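What Does an Occupational Therapist Do?

Some kids find everyday jobs harder than other kids do. Buttons won't go through the holes. Pencils feel wrong. The lunchroom is so loud that it hurts. An occupational therapist, or OT for short, is a person who helps with things like that.

The word "occupation" usually means a job that grown-ups get paid for. For an OT, it means anything you spend your time doing. Getting dressed is an occupation. So is playing tag, brushing your teeth, or writing your name.

Your first visit

At the Holtov Children's Clinic, a first visit takes 40 minutes. A parent or another grown-up can stay in the room with you. The OT will ask what you like and what bugs you. Then you will try a few activities, such as cutting out a shape, catching a ball, or standing on one foot. You can't fail. The OT is watching how your muscles, eyes, and brain work together.
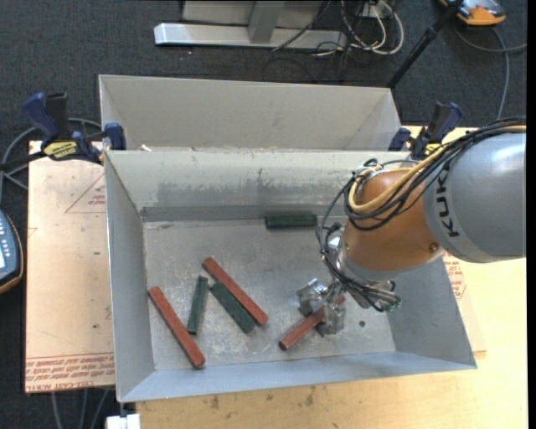
After that, the OT makes a plan with you and your family. If your hands get tired when you write, you might squeeze putty or use a thicker pencil. If you fall over a lot, you might practice on a swing or a climbing wall. If noise bothers you, you might try ear defenders and find a quiet spot to go to at school – your teacher can help pick one.

Why does it look like playing?

Your brain learns a new skill by doing it many times. That can get boring, so OTs turn practice into games. Picking up beads with tweezers uses the same small finger muscles as holding a pencil. Crawling through a tunnel makes your shoulders stronger, and strong shoulders help you sit up at a desk.

How long does it take?

It depends on what you are working on. Some children go once a week for 13 weeks. Others go for longer, or stop and come back later. You may get things to practice at home too – ask for ones you like.

Does it hurt?

No. Some activities may feel strange or make you tired. If you want to stop, tell the OT. You can say it out loud, point to a card, or hold up your hand.

Words to know

Fine motor skills: small movements, like zipping a coat.
Gross motor skills: big movements, like jumping.
Sensory: to do with your senses, such as hearing and touch.

Written by Yaqin Tan
Last checked: 2024-01-17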